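Markville Groundwater Monitoring Program
Progress report to the Shabalala Fund, second reporting period
Prepared by Chantelle Rampersad, program lead

Status

Work is on schedule except for the Zarano wells, which are one month behind. Spending is within budget on all lines other than well repair. No change to the end date is requested.

Field work

The network now has 22 monitoring wells, of which 20 were sampled in this period. The two wells not sampled are both at Zarano, where the access track was closed after the spring runoff. The landowner has agreed to a temporary route along the north fence, and sampling will resume once the culvert has been replaced.

Water levels were taken by hand at each visit and compared with the logger record. Six loggers showed drift above the limit set in the sampling plan. All six were recalibrated and their earlier readings flagged in the database. The flagged values are left out of the trend tables but remain available on request.

Well caps at the Grumia site were replaced with the locking type. The old caps let surface water in during heavy rain, and the chloride results from that site before April should be read with this in mind.

Laboratory work

Nitrate, chloride, and hardness were run on all samples. Blanks and duplicates passed, apart from one duplicate pair for nitrate, which was rerun from the stored bottle and then passed. Metals analysis was held back until the full set of filtered samples was in hand, and the results will go into the next report. 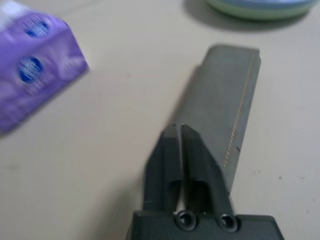

Gray bar beyond the tips of a two-finger gripper.

Sample storage was moved to the larger cold room. The sample register was updated to match, and shelf positions are now recorded at check-in. Bottles past their holding time were discarded under the normal procedure.

Budget

The well repair line is overspent because of the Grumia caps. We ask to cover the difference from the travel line, which is underspent while Zarano is closed. The total award is unaffected. A revised table is attached as Annex 2.

Data and reporting

The quality-checked data set for the first period has been sent to the county. Comments were received on the units used for hardness and on the naming of wells that had been redrilled. Both points have been corrected. Redrilled wells now carry the original number followed by a letter.

Next period

Resume sampling at Zarano. Complete metals analysis. Install replacement batteries in the loggers before the first frost. Submit the draft trend report for review, with the flagged logger data in a separate appendix.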